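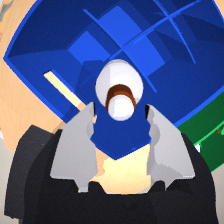 April, shell notes, Greseck handset

Second round of housings back from Granley. The color is right this time, in the sense that it matches the chip we sent them and not the one they liked better. Wall thickness checks out everywhere except beside the volume key, where it has been wrong since the first drawing and where I am beginning to think it is happy.

Button feel: ran 500 presses on the side key by hand before lunch, which I do not recommend as a hobby. Click is still crisp at the top and mushy at the bottom. Swapped in the Skalum dome and it improved. Swapped the old one back to be fair and it improved again, so the likely culprit is how I seat the thing. Redo with the jig.

Corner radius. Design wants it softer. The antenna people want it left alone forever. I cut 2 foam blanks, one each way, and left them on the bench without labels. Everyone who wandered by picked up the softer one and then argued for the other. Noted, for what it's worth.

Weight with battery and dummy board is 343 grams, well over what anybody promised in the kickoff slides. Most of that is the steel mid-frame. The Dovhaniuk magnesium sample would fix it, but their quote reads like a ransom note. Asked for a price on a thinner section.

Paint: matte coat picks up skin oil in one afternoon. Gloss shows every scratch. The in-between finish manages both - sent it back with a polite email.

To do
- jig for the side key
- new file to Granley with the volume key wall fixed, rev letter changed this time
- find the good calipers
- ticket 1093 is still open and still mine

3:40 pm, calipers were in my coat.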